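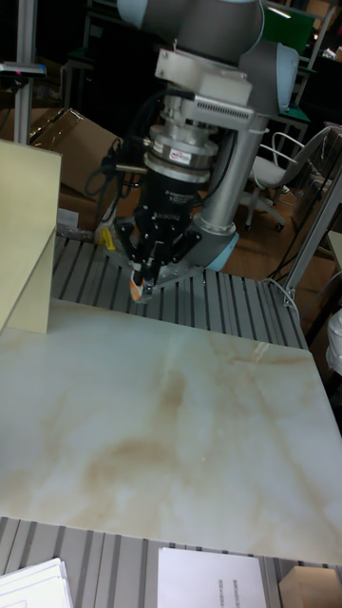
A Marble Top for a Shared Worktable
Project report, Interior Furnishing course, group 2
Written by Rania Ait Brahim, with Zineb Kettani and Rungnapa Kongkaew
Supervisor: Essam Ashour

1. Why we chose this subject

Our group had to select one surface in the school building and improve it for daily work. We selected the long table in the room at the end of the corridor. Its top is made of slotted aluminum, with parallel grooves over all the length. The grooves are very practical when a person wants to fix something with bolts, but for paper work they are a trouble. A pen makes a hole in the sheet, and small things fall inside and are difficult to take out. Students of other courses had already complained of this to Mr. Ashour in December.

We decided to put a flat panel over the table and to leave a strip of the grooves free along the side, so both kinds of work stay possible.

2. Choice of the panel

We compared two panels from the local shop Helton. The first was plain gray. The second had a white marble pattern with beige and tan veins. Zineb preferred the gray one, as it does not attract attention. Rungnapa and I preferred the marble pattern, because the room has few windows on that side and a light surface helps. We voted and the marble pattern won, two against one - Zineb asked me to write this in the report.

The building was finished in 1973 and its floors are not perfectly level. For this reason we checked the table with a spirit level before we laid the panel. The difference between the two ends was roughly 11 millimeters. We corrected it at the feet of the table and did not put anything under the panel.

3. Laying and marking

We worked on a Sunday, when the corridor was quiet. Two persons carried the panel and the third one guided the edge. The first position was wrong, because the free strip was too narrow for a hand, so we lifted the panel and moved it back.

For marking the position we used tape. We had planned to use a pencil, but on this pattern a thin pencil line disappears between the veins, and we lost our first marks completely. 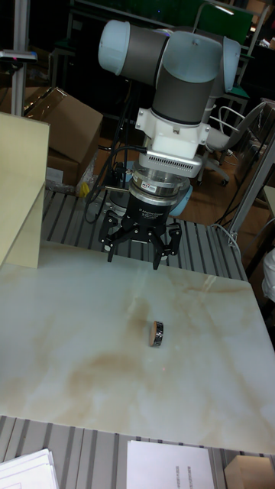 The pattern has also a disadvantage which we did not expect. Small objects of a pale color are hard to find on it, especially where the veins are brown. A dark object is seen at once. We therefore recommend dark trays for screws and clips, and we wrote this in the instruction sheet for the room.

4. Opinion of the users

We gave a short questionnaire to 13 students who use the room. Most of them found writing on the new surface more comfortable. Hanane Morsy, from the drawing course, wrote that she would like the panel to be fixed at the corners, because she leans on it strongly when she cuts paper. Another student asked for a place to put boxes, which now stay on the floor. This was outside our task, but we passed the remark to Mr. Ashour.

5. What remains to do

The corners are not yet fixed. We want to use small clamps that go in the grooves of the table, so that the panel can be removed without damage. Rungnapa has made a drawing of the clamp, and the workshop will say if it can be cut from the material we have. The edge of the panel also needs a protection strip on the side where people pass with chairs. We have asked Helton for the price and wait for the answer.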